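The case against the good plates

My aunt Dilruba Ranasinghe kept a dinner service in a cabinet for most of her life, and I can remember eating off it twice. When she moved to Ekthorpe in January the whole lot came to me, along with a note saying it was "worth a bit". I've heard that before.

A dealer offered £72 for the set. A website that shall remain unlinked reckons the same pattern fetches 2,000, which I'd believe if I could find a single person who had paid it. Asking prices aren't prices.
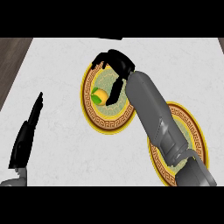 Two plates and a piece of fruit on white marble.

Then there's the advice that you should "use your best things every day". Fine, until you read the small print about hand washing. Gold trim and dishwashers don't get on, or so I'm told by everyone who has never washed up after six people.
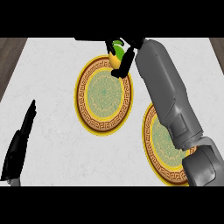
Patterned china is supposed to make food look better, and I have my doubts. Sewwandi Gazi swears by it — she also swears by copper bracelets. Take a reddish-brown rim with a cream Greek key running round it and a pale green middle: what exactly are you meant to serve on that? Beans? I've gone back to plain white for now, and the cabinet is still full.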